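Snack bin

A snack bin is an open-topped container used to hold individually wrapped food, such as bars, candies and small packets, after the outer carton has been thrown away. The term covers plastic tubs, clear boxes, shallow baskets and almost anything else with four sides and no lid. It is used in home pantries, break rooms and shared workplaces. Sellers of storage goods treat it as a product category of its own, although there is no agreed size, shape or material that separates a snack bin from any other bin.

Terminology

The words "bin," "basket," "tub" and "caddy" are used loosely and often for the same object. Some catalogs reserve "basket" for containers with holes in the walls, but the rule is not followed with any consistency. "Decanting," borrowed from wine, is the usual name for moving packaged food out of its carton and into a bin. The word suggests more skill than the task requires. The opposite practice, leaving the bars in the box they were sold in with the flap torn off, has no special name and is probably more common.

Types

Solid-walled bins, usually in a single bright color, hide most of what is inside and are read from above. They suit a low shelf or a table. On a high shelf they have to be taken down before anyone can tell what is left in them, a drawback that product pages seldom mention.

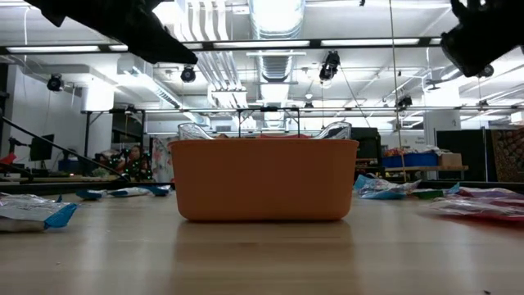
Color coding is the main argument made for solid bins. In a coded system each color stands for one kind of snack, such as orange for bars and blue for salty items. How long such systems last in ordinary use is doubtful. They depend on every person who refills the bins knowing the code, and a household guest or a new coworker does not. Written labels solve part of the problem and bring another, as the label has to be changed when the contents do.

Clear bins are sold on visibility. The wrapper does the work of the label, and a nearly empty bin looks nearly empty. The claim is sound as far as it goes, but it holds best when one kind of item is kept in each bin. A large clear bin of mixed candy shows a great deal of color and not much information, and the items at the bottom are no easier to reach for being visible through the side.

Wire racks and small frames are sometimes placed over or behind bins to gain a second level. They add height but make the lower container harder to get a hand into.

Sorting methods

Three methods are in general use. Sorting by kind puts bars with bars and candy with candy. Sorting by size sends small pieces to a small box and long ones to a deeper container where they can stand on end. Sorting by wrapper color is the easiest to explain to children and the hardest to defend, given that two flavors of one brand may come in different colors and two unrelated products in the same one.

Most real arrangements mix the three. A common layout on a table places the largest container in the middle, with smaller ones near it and the leftover pieces lying in the open until a place is found for them.

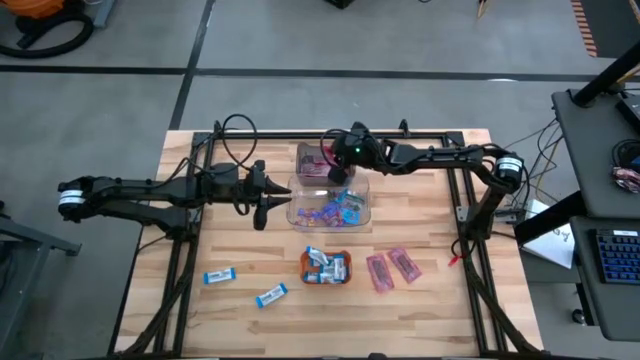

Mixed wrapped candies in a large clear bin, with white and light blue bars in a small orange basket. Two more bars and two pink packets lie on the tabletop.

Long bars are usually stood upright, which lets the end of each wrapper show and makes better use of a small basket. The method works while the basket is fairly full. Once several bars have been taken the rest lean over and then slide flat, and the advantage is gone until the next refill. Flat packets behave better when filed like index cards, though slick wrappers tend to slip past one another. Puffed bags, such as those used for chips, resist every method and are often left out of the bins altogether.

Claims and evidence

Makers and organizing writers say that snack bins save space, cut waste and reduce the time spent looking for food. Support for these claims is thin.

A comparison published on 29 March 2022 by Kolář, a storage retailer, reported on 262 households that had been given a set of bins and asked to rate their pantries before and after. Most gave higher ratings afterward. The households had applied to receive the bins free of charge, and there was no group that simply tidied up without them. A follow-up was promised for May and does not appear to have been published.

The space argument is the weakest of the three. Cartons are rectangular and stack well; many bins have tapered walls and do not. Removing the carton saves room only if the contents were loosely packed to begin with. It also removes the date, the ingredient list and the allergy warning if these are printed on the outer box alone. Cutting out the panel and keeping it in the bin is sometimes advised and, one suspects, rarely done.

The claim about waste has slightly more behind it. Food that is seen is more likely to be eaten - but that includes food nobody was hungry for, and a bin that empties faster is not plainly a saving.

Commercial products

Vellover sells a nesting set of 11 clear bins, of which the smallest is too narrow for a standard bar. Truleck's model 3101 is a colored tub advertised as holding 100 snacks, with no statement of what size of snack was used to arrive at the number. The Hotness line is made up of ordinary baskets in bright colors and is priced well above plain ones of the same dimensions. Reviewers have noted that a shoebox performs the same function.

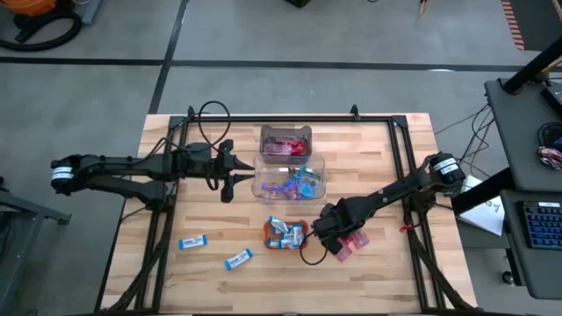

Snack packets sorted between two containers. The smaller gray translucent bin holds red and pink wrapped items; the larger clear one holds several colors.

Care

Plastic bins are washed by hand in warm water and dried fully before refilling. Clear plastic scratches and may cloud over time, more quickly if scrubbed with an abrasive pad. Crumbs are less of a problem than with unwrapped food, but a torn wrapper can leave a sticky patch that glues later packets to the floor of the bin. Liners are sold to prevent this. A folded paper towel does as well.

See also

Bread box
Candy dish
Drawer divider
Lazy Susan
Pantry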